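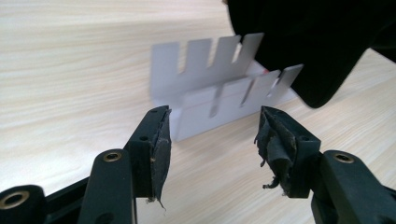 Ratholm's short course has its back two holes again, and what a difference they make! After almost 30 months of playing the same seven greens and then trudging back to the car park, golfers on the island can once more carry on past the boathouse and finish the round properly. The club has put the new layout out for everyone to look at in the clubroom, where the tables have tops in a very pale wood grain with soft beige streaks running across them, and there was hardly room for an elbow on Saturday morning. The first groups were out soon after breakfast and came in grinning, even the ones who had lost a ball or two in the reeds.

The eighth, named Plester after the old farm it crosses, is a par four of 300 yards with a gentle bend to the left. It looks simple from the tee – it isn't. A ditch cuts in just where a decent drive wants to land, and the green slopes away at the back, so a bold second shot can easily run through into the rough. The ninth is a short hole over water, and with any sort of breeze off the sound it's a lovely, nervy way to end.

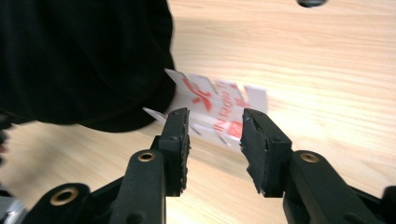 Drainage was the trouble all along. Both fairways used to sit under water for much of the winter, and the old ninth green never really recovered. New pipes now carry the water down to the shore, the greens have been rebuilt a little higher, and the turf has come through the cold spring looking wonderfully thick. Players are asked to keep trolleys off the banks until June while the last of the seed takes hold.

Visitors are welcome every day and don't need a handicap certificate. The Wulo, the little café beside the first tee, is open from eight and has gone back to doing bacon rolls (good news for anyone who remembers them). The first proper test of the full nine will be the Major, the club's cheerfully misnamed summer knockout, which is played in pairs and open to juniors. The entry sheet is up by the door and filling quickly.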